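Oilcloth or wipe-clean cotton for a kitchen table?

Started by pinhoe_lane, 30/09/2026

pinhoe_lane
Our old table covering has gone sticky and I want to replace it. The table gets used for everything – meals, homework, chopping veg. I've narrowed it down to a PVC one from Saris or the coated cotton from Telter. Has anyone had either for more than a year?

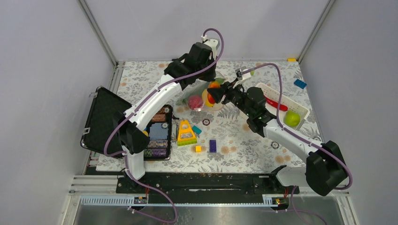 I'd like something pale with a leaf or flower pattern, as plain white shows every crumb. It needs to cope with beetroot and turmeric.

marrowfat
Had the Saris for 2 years. Wipes down well but the fold lines never came out. Ask for it on a roll. Turmeric will stain anything if you leave it overnight.

tidewrack
I disagree about the roll. A hairdryer on low got the creases out of mine in ten minutes. My complaint is the smell, which lasted until March.

oldgreygate
Coated cotton every time. It hangs better at the corners and doesn't stick to your arms in summer. Don't put it in the machine, whatever the label says. Mine came out cracked.
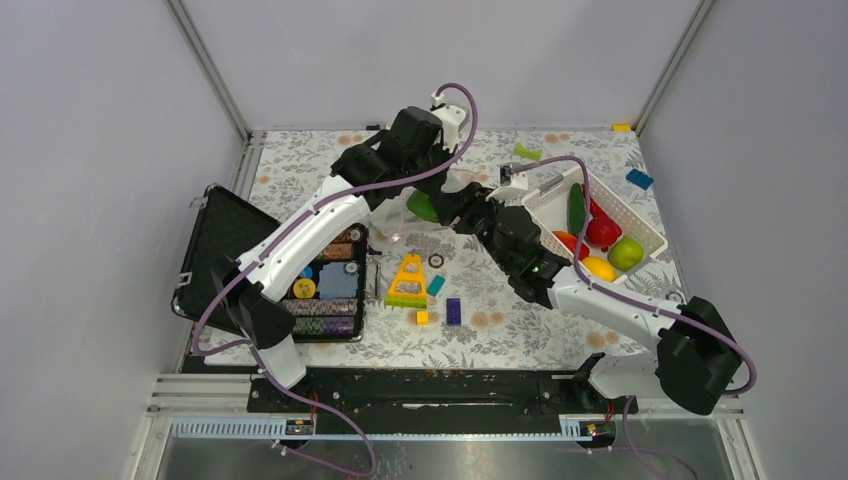 Go for a matt finish as well. The shiny ones glare under a ceiling light.

marrowfat
Cotton is fine until someone cuts on it. One slip with a knife and the water gets in underneath. For a table used for chopping I'd still say PVC.

oldgreygate
Use a board, then.

pinhoe_lane
We do use a board, mostly. Does the Telter fray if you trim it yourself? Our table is an odd length, 2624 mm with the leaf out.

tidewrack
Not if you use sharp scissors. Check the length before ordering though – a lot of them stop at 2000.

pinhoe_lane
Thanks. I'll send for samples of both and try the turmeric on them.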